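I finally dealt with the cutlery situation this week. If you have been reading since the Drurnbridge apartment you know which situation I mean: the drawer that won't shut, the one with three generations of forks in it and a potato masher that always, always turns sideways and locks the whole thing from the inside. I had to go in with a ruler again on the morning I was supposed to have people over, and that was the last straw.

So out it all came! I tipped everything onto the kitchen counter, wiped out the tray (crumbs, a birthday candle, a key to nothing I own) and started making piles. Keep, give away, ask Mom.

The ask Mom pile got out of hand pretty fast. She still thinks of half my kitchen as hers on loan, and there are some long thin metal things in there that I have never once used and couldn't name. Skewers? Something for checking a roast? She said keep them, so they went back in, at the very back, pointing away from my fingers.

Cosmin Marinescu came by in the middle of it and told me I was doing it wrong, which he says about most things I do in a kitchen. His rule is that whatever you eat with goes in the drawer and whatever you cook with stands in a jar by the stove. I've tried the jar. The jar is how I ended up with grease on eleven wooden spoons. But I gave in and did a sort of half version – spatulas and ladles in the jar, everything skinny or sharp lying flat in the drawer.

Then came setting the table, which I love and he thinks is a waste of an evening. I've gone back to the plain white covering. I had a patterned one from Sundorent for a while and it made every single meal look busy. With white you can put down any old plates and they look like you meant it, and I like a bit of the wood showing along the far side too. We had it nearly laid by 8 and the soup was still nowhere near done, so we stood there eating bread and moving things an inch to the left.

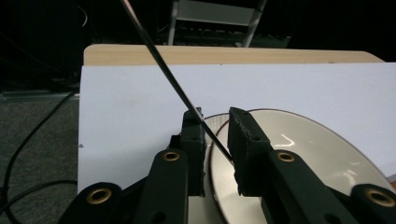 Table in progress, with the pale plates out and the white covering on.

I'm pretty pleased with the pale plates. I've thought about getting something darker for November, when it's all stews and squash, but then I'd need somewhere to put them, and I have only just got one drawer to close.

Next up is the cupboard over the fridge. Liviu Husar has offered to hold the ladder, and I've told him to bring boxes.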